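Dramance to supply drainage monitoring for Stanham rail route

Dramance has been awarded the contract to supply and maintain drainage monitoring equipment on the Stanham route. The work covers 137 culverts and will be carried out with civil engineering contractor Kurian. Installation begins in July. 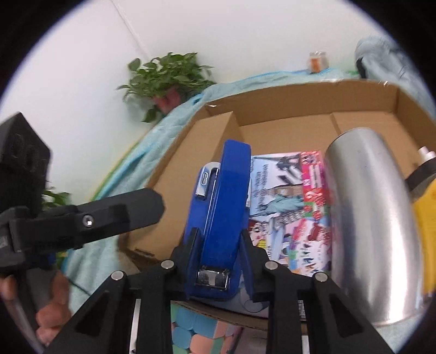
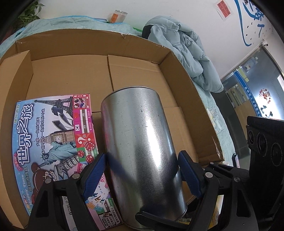
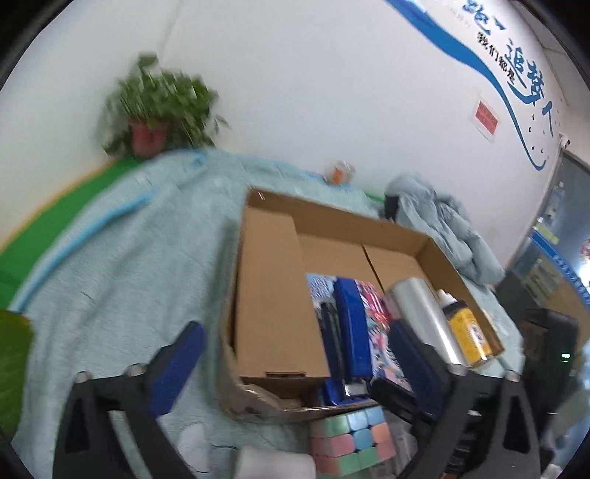 Gripper and open cardboard box, three views

The contract follows a trial on the eastern end of the route, where Dramance fitted its Ilo water level sensor at two culverts that had a record of flooding after heavy rain. The trial ran through a full winter. Results were shared with the route's maintenance and drainage teams, who set the alarm levels used at each location and will do the same for the wider scheme.

Under the new contract Dramance will supply 861 Ilo sensors. Most culverts will have a sensor at both the inlet and the outlet, so that staff can compare the two readings. A high level at the inlet with a low level at the outlet usually points to a blockage. Longer culverts, and those with catchpits or side drains feeding into them, will have further sensors at each chamber. The remaining units will go into track drainage in the cuttings north of Stanham station, where the ground is heavy clay and water has been slow to clear from the cess.

Each Ilo is a sealed unit with its own battery and radio. It takes a reading every 15 minutes in normal conditions and more often once the water starts to rise. Readings go to a base unit at the lineside and from there to the route control room, where they appear on the same screen as the existing weather alerts. If a level passes the first threshold, the drainage team is notified. If it passes the second, control is notified as well and can decide whether to send someone to site or put a speed restriction in place.

The sensors do not connect to the signalling system and do not stop trains. Decisions on train running stay with control, as they do now.

Kurian's part of the work

Kurian will clear vegetation and silt at the culverts before the sensors are fitted, carry out small repairs to headwalls and replace missing or damaged chamber covers. It will also install 2,018 metres of surface cable troughing to connect the lineside base units to existing power supplies. Where there is no supply within reach the base units will run from solar panels - this applies mainly to the rural section west of the Stanham tunnel.

Many of the culverts date from when the line was built, and the records for them are not complete. Kurian will survey each one before work starts, noting its size, depth, condition and direction of flow. The survey results will be added to the route's asset register, and any culvert that needs more than a small repair will be referred back to the route for a separate decision.

Access and working hours

Most installation can be done from outside the railway boundary or in a position of safety, and will take place during the day. Work inside the tunnel approaches and in the station cuttings will be done at night when no trains are running. No changes to the timetable are planned as a result of the scheme.

Residents close to the night work sites will receive a letter at least two weeks beforehand giving dates, hours and a contact number. Vegetation clearance will generate some noise from chainsaws and chippers, and this part of the job will be kept to daytime wherever access allows. Checks for nesting birds will be made before any cutting. Two footpaths that pass under the line will need to close for short periods, with signed diversions in place, and Kurian will agree the timing with the local highways team.

Landowners whose ditches take water from the railway will be contacted separately. In several places the condition of the ditch downstream affects how well the culvert drains, and the project team would like to walk these with the landowner before the equipment goes in.

Maintenance and training

Dramance will maintain the sensors for the length of the contract from its Stanham workshop. Batteries will be changed on a fixed cycle, and units that stop reporting will be swapped for a spare and repaired in the workshop. Route drainage staff will be trained to remove and refit a sensor themselves, so that jetting and desilting can go ahead without waiting for a Dramance technician. Training will be given in half-day sessions, mostly on Friday mornings, and includes a practical exercise at a test chamber in the workshop yard.

A spokesperson for Dramance said: "We are pleased to be taking this forward with Kurian. The trial gave us a good idea of what works at these sites and what needed changing. We have since altered the mounting bracket so that it can be fixed to brick as well as concrete, and moved the aerial so it is less likely to be knocked by debris."

A spokesperson for Kurian said: "A lot of this job is ordinary drainage work - clearing, repairing and recording. Our teams know the route well and we are looking forward to getting started."

The first sensors will be fitted at the culverts nearest Stanham station, with work then moving west towards the tunnel. The cuttings will be done last, when the troughing is complete.

Notes to editors

Dramance designs and makes monitoring equipment for railway drainage and earthworks.

Kurian is a civil engineering contractor working on drainage, fencing and small structures.

Ilo is a product name of Dramance and should be written with a capital I followed by a lower case l and o.

Enquiries should be sent to the Dramance press office.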